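Two arms on our mixing bench now — what happens to the people?

Asked by Edem Adjei

We color-match by hand at Komis, and the new setup does the measuring with a syringe and plastic cups. I've done this job 34 months and I'm a bit lost, to be frank.
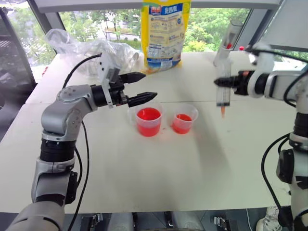 Comfort Bawa replied: oh, I do feel for you! Ours came in April, and I still mix the odd batches and sign off every shade — my wrists are much happier. Ask for the training early, in writing.

Second answer: same at Veroncombe. More paperwork, same pay.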